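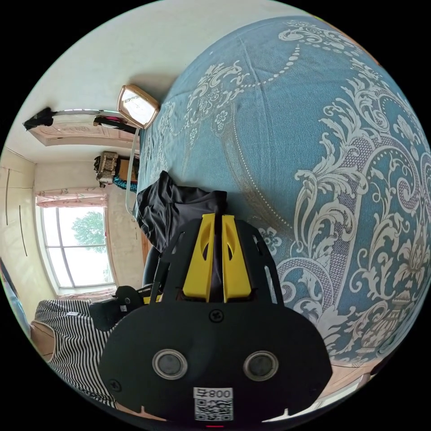
One respondent in Stinbridge objected to the word "folding" in our first draft. For her it was the last and shortest part of the job, and the real work was getting each thing flat enough to fold. She asked for the earlier steps to have names of their own. Several others made the same point less directly, and the section below follows their division of the work.

4.2 Using the bed as a work surface

In the homes we studied, clean clothes were seldom folded at a table. The bed was used in 254 of the 455 sorting sessions written up in the household diaries, more than all other surfaces together. The reasons given were practical. A made bed is wide, it is close to the wardrobe, and nothing has to be cleared away before starting. Diary keepers in Draltberg, where the flats are smaller, also wrote that the bed was the only place where a long garment could be laid out at full length.

The bed has faults as a work surface. It is soft, so a garment pressed down in one place tends to rise in another, and a heavy pile leans towards whatever is put down beside it. It is also low, and people who stood to fold reported sore backs sooner than those who knelt or sat. Most dealt with this by doing the first part of the job in the air. The garment was picked up by two edges, pulled out straight and only then lowered on to the cover.

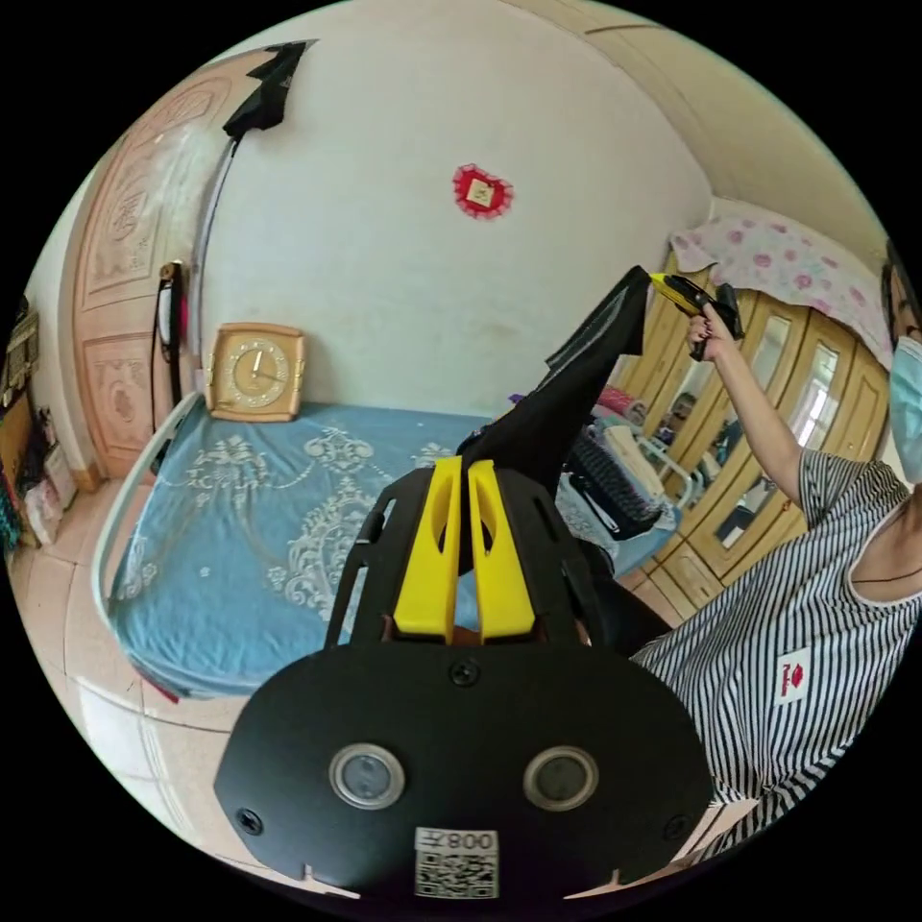
Diary keepers called this step "shaking out", "stretching" or "pulling", and we use "pulling out" for all three. It was most often mentioned for dark and thin clothes. Creases in black cloth are hard to see against itself, and several people wrote that they felt for them along the seam. Garments with straps took longer. The straps slid to one side or doubled back under the cloth, and had to be found before the two halves could be brought together.

Patterned covers were mentioned more than we expected. Plain dark clothes stood out well on a pale printed cover, and small pale items such as socks were easily lost on it. Two households in Madton put a plain towel down first for this reason. We did not ask about covers in the first round of diaries, so the point rests on the second round alone.

Where finished clothes were put also varied. Some people kept the pile on the bed within reach, and the next garment was spread out next to it. Others carried each item to a shelf or chair as soon as it was done. The first way is quicker, but the pile is easily knocked when a large garment is opened out.
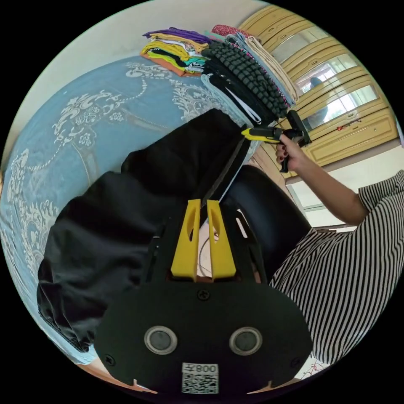 4.3 Holding the far edge

The difficulty in pulling out is the far edge. With a small garment both edges are within easy reach. With a larger one, the person must either walk round the bed or raise one end high enough for the rest to hang clear. Raising one end was the more common choice. The cloth then runs at a slant, with the low end near the cover and the high end at shoulder height or above.

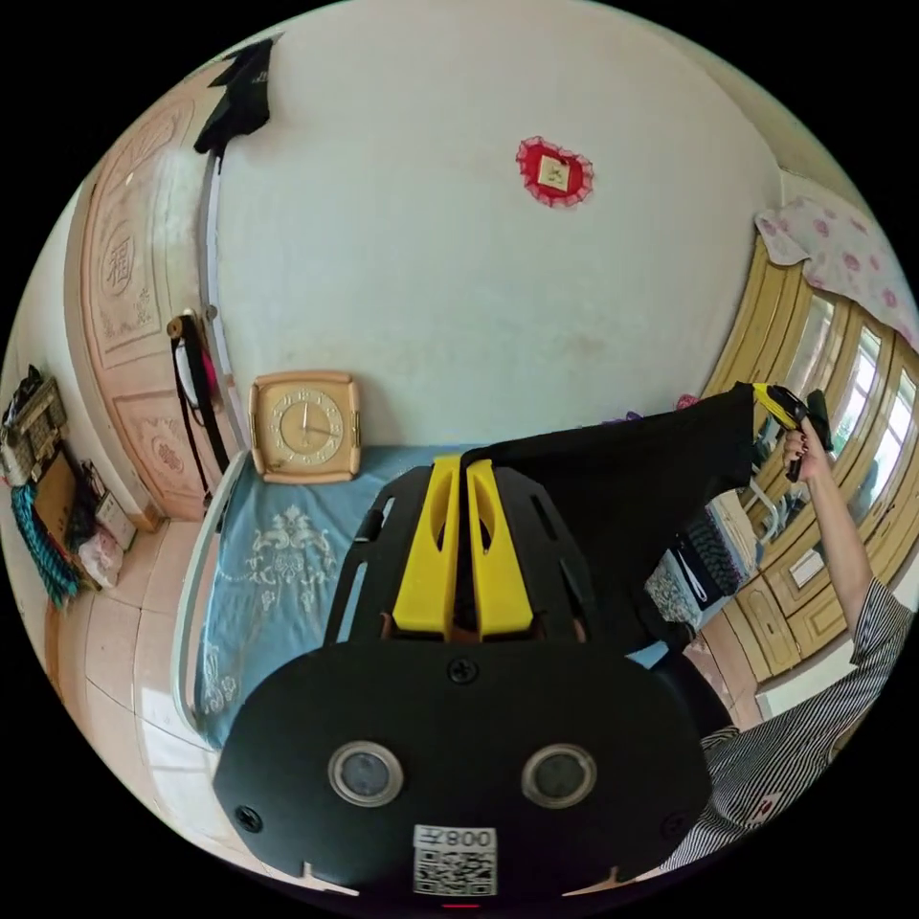 Figure 4. Black fabric drawn out on a slant above a bed with a blue and white patterned sheet.

A slanted hold straightens the cloth along one line only. The loose sides still have to be smoothed after the garment is laid down, and the diaries suggest that this second smoothing is often skipped when the pile is large. We return to skipped steps in Section 5.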